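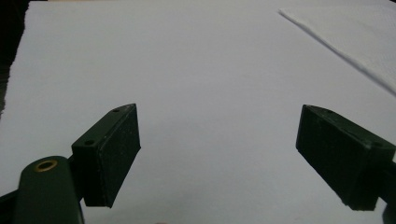

Which grip are we keeping on for the thin stuff, the Kaltton or the Westia? The Kaltton for now, because its pads wear evenly and the Westia ones went shiny after 300 closes.

21/09/2022
Posted by the bench, gripper notebook
Reading time: 2 min

Flat things on white today (my favourite kind of misery!). The hand-held green one is nice and light, but I keep squeezing past the point where the pads meet, and then the links twist a bit. Must check the pivots with the Sotex gauge.
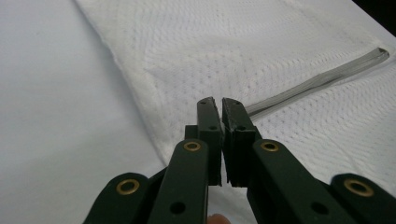 Carvalho reckons I'm closing far too early and should get both tips right down on the table first, then squeeze. Fair enough, will try it. Log stands at 1366 closes, 447 of them on thin strip, and the play in the pivots is around 2 mm. 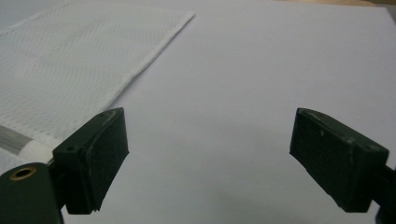 Do the pads need changing before the next run? They can wait until February, though I'd give them a wipe with a damp cloth first.

Still to do: new springs, and find the small hex key.

Contact the bench | © 2022 Gripper notebook | Back to top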